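Home | Notebook | Dyes | Weaving | About

Thursday, September 30, 2021

5 min read

Madder again. I know, I know, I said in May that I was done with madder until the new year, but the Stelldale roots came in and I couldn't leave them sitting there looking at me. So the big pot went on right after breakfast and the whole workshop smells like a wet garden shed, which I happen to like!

Starting numbers, before I forget. Dry fiber went on the scale at 1,142 grams, all of it the Drodura two-ply, mordanted last week with alum and left damp in the back room. Madder at 900 grams, chopped first and then run through the old grinder twice. That's a stingier ratio than the last batch, and I wanted to see if the longer soak would make up for it. (The last batch was so heavy on root that I was still picking bits out of the skeins a month later. Never again without the mesh bag.)

The soak was 29 hours in plain tap water with a spoonful of chalk. Our water here is soft, and the Zilidholm batch, dyed over there with their well water, came out so much redder than mine that I got jealous. The chalk definitely moved things. First test strand out of the pot was a brick color, a bit dusty. Second one, half an hour on, was properly warm - more like a clay roof after rain. I taped both to the facing page, so go look at those and don't trust my adjectives.

Heat: I kept it low all morning. The thermometer with the long stem is reading high again, so I used the short one and clipped it to the rim. If anyone borrows the long one, please check it in boiling water first and write down what you get. I let the pot creep past where I wanted it once, around lunchtime, when I was on the phone with the Karaca people about the indigo order. No browning on the strands after that as far as I can tell, but I've marked skeins 4 and 5 with a double knot in case they turn out duller than the others.

About that indigo order. They can send it in two weeks, same price as before, but only if we take the larger tub. I said yes. We'll go through it by winter anyway, and I'm sick of paying shipping on tiny jars.
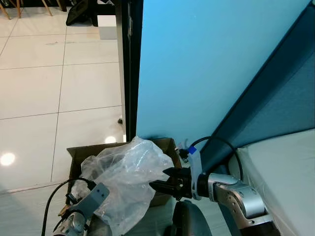 Back to the pot. I pulled the heat off mid-afternoon and left everything to cool in the bath overnight with the lid on. Please don't lift the lid to peek! Rinse is tomorrow, lukewarm, no soap until the water runs mostly clear. I'm keeping the leftover bath for a second round, there's easily a peach or a soft coral left in it, and I have some odd lengths of silk I want to throw in.

Things I still want to know: does the chalk make the color bleed less in the wash, or did I imagine that with the spring samples? And is an iron dip worth trying on the two dull skeins, if they are dull? I'd go very weak with it. The last time I got cocky with iron I made a purple-brown that looked great for a week and felt like twine.

Need more: alum, cotton ties, a new mesh bag (the zipper on this one is on its way out).

Recent entries
Walnut hulls, second try
Weld on silk and a grumpy thermometer
Zilidholm samples, side by side
Fixing the skein winder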